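Wooden peg rack for plates: does anyone really find them better than wire?

Posted in Kitchen and Washing Up

Unnur Lund
8/16/21

We have had a wire dish rack for years and it has finally gone rusty at the welds, so I am looking for a new one. My sister swears by the wooden sort with two rows of upright pegs. I am not convinced. Every one I have looked at in the shops seems to be made for a catalogue photo, with three white plates in it and a sprig of something next to the sink.

What I want to know, from people who have used one for more than a fortnight:

Do the pegs hold a plate straight, or does everything lean over like books on a half-empty shelf?

Does dark wood go mouldy or leave marks on the worktop? Ours is pale and shows everything.

Are plastic plates any good in them? We have a stack of light coloured ones for the children and they are so light they fall over if you breathe near the wire rack.

The one I keep being shown is the Trudar, which has the pegs in two rows and nothing else. No tray, no cutlery pot. The shop assistant told me it "lets the plates breathe". I have never had a plate complain of breathlessness. Gronov do a cheaper one that looks the same to me, but the leaflet says it will last 1000 washes and I would like to know who stood there and counted.

Not interested in buying a dishwasher, thank you, there is no space for one.

Bent Thorlacius

Get a wire one again. Wood and water don't mix. My mum had one and it went black.

Grímur Oddsson

Bent, black from what, though? If it was stood in a puddle on a tray all day I'm not surprised. Any wood would go.

I've had a peg rack since December before last, so I can speak to a bit more than a fortnight. I bought it expecting to take it back, and I kept the receipt for months. I still think they are oversold, but I use it every day, so make of that what you like.

Leaning: yes, they lean. Anyone who tells you the plates stand bolt upright is selling racks. A plate sits between one pair of pegs and the next and tips back until it touches. That is fine, and it leaves a gap for the water to run off. The trouble comes when you try to use every slot. Deep plates and anything with a wide rim want a slot left free beside them, so the number on the box is nonsense for a start. Mine claimed 6 and with my soup plates it takes fewer.

Plastic plates: better than I thought they would be. They're too light to stay put in wire because they have hardly anything to rest against. With tall pegs they've got a good bit of support up the back. What they don't do is dry. China warms up in the hot water and dries itself off while you have your tea. Plastic comes out of the bowl and sits there beaded with wet until you take a cloth to it, whatever the rack is made of. If your reason for buying one is to stop drying up by hand, don't bother.

The other thing is putting them in. With a light plate, hold it near the top edge and lower it straight down between the pegs. If you come in at a slant you knock the one next to it. I load from the far end and work towards myself, and I keep the rack clear before I begin, otherwise I end up threading a wet plate between two dry ones and splashing the lot.

On marks, I would worry more about the underside than the pegs. Tip it up and look at the base before you pay. If the long rails sit flat on the worktop, water gets trapped beneath and you will have a line on a pale surface sooner or later. I move mine every evening and wipe under it. Tedious, but it takes no time. Dark wood hides tea stains. It also hides the beginnings of mould, so I wouldn't count the colour as a point in its favour.

A dark rack on a cream top, with coloured plates:

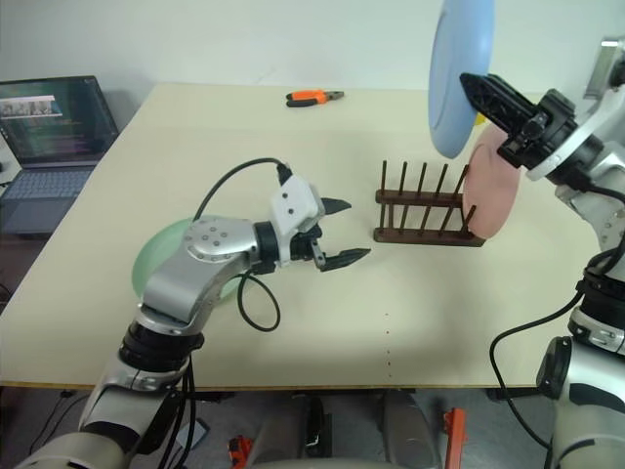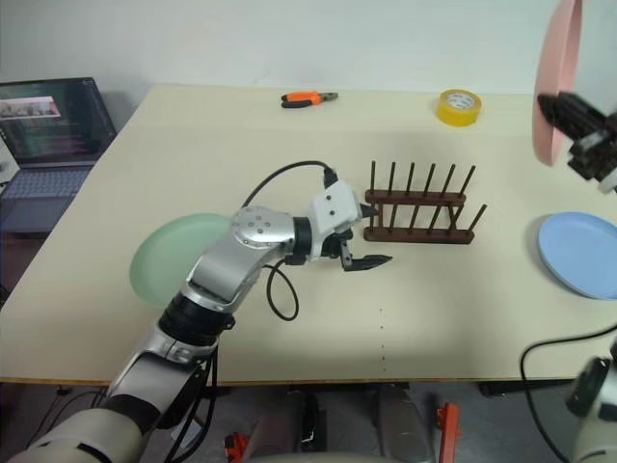
As for oiling, the Þórarinsdóttir shop in our town will sell you a special oil for the purpose at a price I won't repeat. I used an ordinary food-safe one for chopping boards and can't tell the difference. Twice a year, let it soak in, rub off what's left. If it feels sticky you've put on too much.

I'd also measure the gap between pegs and take one of your own plates to the shop. I did this and got a look, but I left two racks behind that wouldn't have fitted it. Mine came to 31 pounds in the end. I wouldn't pay more than that for sticks in a frame.

Unnur Lund

Thanks Grímur, that's the first answer I've had from anyone that admits they lean. I hadn't thought about plastic not drying, but now you say it, we do dry those with a cloth already and I had been blaming the wire.

I'm still not sold on the Trudar. I'll take a children's plate and a dinner plate in with me and see what they say.

Brynhildur Overgaard

We have the Gronov. It's fine. One peg came loose after 21 weeks (I wrote to them, so I had to work it out) and they sent a tube of glue and no apology. Glued it, still in. Glasses are hopeless in it, you will need somewhere else for those. I put them on a folded tea towel.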